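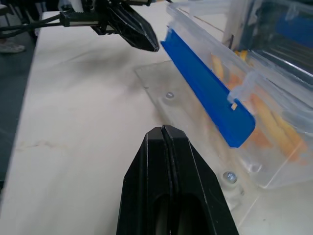
Las pinzas y el táper de los palitos, de cerca.

Trabajo en Livholm, en el taller donde se ponen a punto brazos robóticos para cocinas, y después de pasarme tantas horas con una mesa, un hornito y un recipiente de plástico delante me he vuelto bastante maniática con el orden. Me pedisteis que contara los trucos que uso allí y cuáles me he llevado a casa, así que ahí van, un poco según me vienen a la cabeza.

Lo primero, el recipiente. Antes yo compraba táperes por bonitos (y porque estaban de oferta, para qué mentir). Desde que trabajo con pinzas de dos dedos miro otra cosa: si el cierre se distingue de un vistazo. Una tira de color vivo sobre plástico transparente se localiza enseguida, y a las siete de la mañana, sin café, yo veo más o menos como una máquina. En casa he marcado todas las tapas con cinta azul y mi familia ha dejado de abrirlas por el lado que no es. ¡Cinta azul, nada más!

Lo segundo, la mesa. Si juntáis dos mesas para ganar superficie, no trabajéis justo encima de la junta. Todo lo que se arrastra por ahí tropieza, y las migas se meten dentro y ya no salen. Nosotros dejamos el horno en la mesa de atrás y la de delante la queremos lo más despejada posible. Yo he copiado la idea con la encimera y una mesita plegable, y amaso mucho más a gusto. 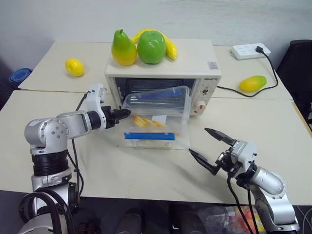 Con los cables soy pesadísima, lo reconozco. El del horno tiene que ir por detrás, pegado a la pared, y la regleta en el rincón donde no moleste a nadie. Cuando entró la primera pareja de brazos en el taller, lo de apartar los cables pasó a ser obligatorio, y a mí me pareció una exageración. Luego me vi en casa sacando una bandeja con el codo enganchado en el cable de la tostadora y me callé.

Para ensayar usamos comida de mentira: pera, manzana, plátano, limón, mango. No mancha, no se pasa y se puede coger mil veces. Si tenéis niños que quieren aprender a ordenar la nevera o a llenar su fiambrera, probad primero así, con fruta de plástico y el horno desenchufado. Y con un horno de verdad encendido, nada encima, ¿eh? Y el plástico, lejos.

Me preguntáis mucho qué ha cambiado con los brazos. Pues mi trabajo, bastante. Antes repetía yo el mismo gesto toda la jornada - coger, levantar, meter, sacar - y en junio acabé con la muñeca vendada. Ahora preparo la mesa, miro, apunto lo que falla y vuelvo a colocar. Llevamos 259 repeticiones anotadas del ejercicio del recipiente y el horno, y la libreta la relleno yo, a boli. Las manos lo agradecen. La cabeza termina más cansada, eso también os lo digo, y hay compañeras que echan de menos charlar mientras hacían la faena, que mirando fijo una pinza no se charla igual. 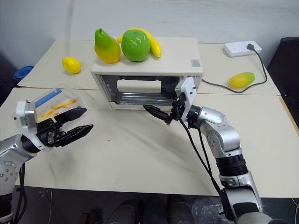
El recipiente en alto y la otra pinza junto a la puerta del horno.

De ahí viene otro truco: una mano para el recipiente y la otra para la puerta. Parece una tontería, pero yo abría el horno con la fuente apoyada en la cadera y así me fue. Si vivís con alguien, repartíos los papeles, uno abre y otro mete.

El último, la libreta. Apuntad lo que sale mal con dos palabras y la fecha. La mía de casa dice cosas como «tapa floja» o «bandeja muy arriba», y gracias a ella dejé de quemar el gratinado.

Si alguien quiere saber con qué limpio la mesa: agua templada, una gota de jabón y bayeta bien escurrida. Las rayitas viejas no se van, no insistáis. Otro día os cuento lo de las bandejas, que tengo 4 y ninguna cabe donde debería.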